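News from the Robot Club
9 July 2018

Well, we have come to the end of another year, and I promised Narayanan that I would get this written before everyone disappeared for the summer, so please forgive me if it rambles a bit. There has been a good deal going on in the back room of the Rovwood centre and I would hate to leave anybody out.

First of all, a very big thank you to everyone who came to the spring cake and plant sale, and to those who baked, potted, carried tables and stood in the drizzle until four o'clock. We took 480 pounds on the day, a good bit more than last year, and with what was already in the tin we now have some 700 pounds to carry us into the autumn. A fair slice of that will go on new motors for the small arms (the old ones have had a hard life, poor things) and on a second set of screwdrivers that we can keep in one place. If you have one of our screwdrivers at home, and I suspect several of you do, there will be a box by the door in September and no questions asked.

The club now has 16 members, which is as many as the room will take in any comfort, and their ages run from eleven right up to seventeen. We had wondered whether that was too wide a spread, but the older ones have been so good with the younger ones that we have stopped worrying. On the evening that Narayanan Poduval was away with his back, I came in expecting to have to keep order and found them all in little huddles, with the sixth formers showing the new ones how to strip a wire properly. I made the squash and kept out of the way.

Most of you will know that we entered two teams for the Drarnby Schools and Clubs Robot Day back in the spring. Our younger team did the line-following course with a buggy called Gounder, which they had built almost entirely themselves, and they got round cleanly on their second go after a wobbly first one when the battery lead came off at the hairpin. They finished fifth, and they were thrilled, and so were we. The buggy has since had a coat of blue paint and a proper clip for that lead.

The older team were in the pick-and-place class, where the arm has to find an object, lift it and put it into a container without any help from a person. This is a great deal harder than it sounds! Their arm dropped the first two objects and then picked up the third one beautifully, swung round, and let go of it on the wrong side of the box. There was a groan from our corner that must have been heard in the car park. All the same, the judges gave them a very kind write-up for their notebook, and they came home in the minibus already arguing about what they would do differently, so I think we can call it a good day out.

Since then they have been working on what they call Skustar, which is the name of the program that tells the arm where to go and when to open and close. (I did ask where the name came from and got three different answers.) The old version had every position typed in by hand, so if you nudged the table you had to begin again. The new one uses a camera to look for the object first and then works out the reach from there. They have been saving pictures from the camera as they go, and there are now 800 of them on the club computer. Sorting through these has been a slow job, and Revathi Panicker deserves a special mention for sitting down with a different pair of members each week and going through them one folder at a time, over more custard creams than was perhaps wise.

I should say a word about the lighting as well, as it took up most of May. The team found that the program was much happier on a plain white table than on the old green one, which was covered in glue and pencil marks, and so we have made that the rule for all the arm work. Please could members not do their soldering on it. Please could parents not put their coffee on it either - I include myself in this, having been told off twice.

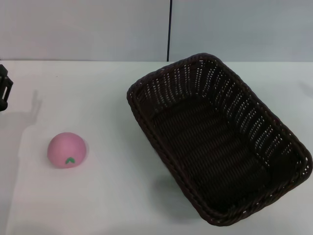
Skustar has given the older team their homework for the summer, if they can be persuaded to do any. They want to have one simple job written up from start to finish, with the plan, the program and the notes all together, so that a new member could pick up the folder and follow it. After a long discussion they settled on putting a thing into a basket, partly as it is so near to what the judges will ask for next time. I was rather taken with the pink ball, the one like a little peach with a green leaf on it, and with the dark woven basket waiting beside it, and I am told that the pair of them make quite a sensible test. The ball is easy to tell apart from a white table. Shadows are another matter, and you will see that the arm throws a long grey one right down the left-hand side, so the notes now have a whole page on shadows with a great many crossings-out. The basket has been set at a slant to the table, too, and the team would like the program to cope with that without anybody having to straighten it. Narayanan thinks they can manage it by half term. The team think it will be sooner.

We shall be back in September at the usual time, in the usual room, and I will send round the exact date once the centre has let us have it. Subscriptions will stay the same. We do have a waiting list now, so if your son or daughter is not planning to come back, do please let Revathi know over the holidays so that we can offer the place to someone else.

Two last things. We are short of a driver for next year's Drarnby trip, and anyone with a clean licence and a patient nature would be very welcome. And there is a grey hooded top, age 12 to 13, still hanging on the back of the door where it has been since Easter. It has a conker in the pocket.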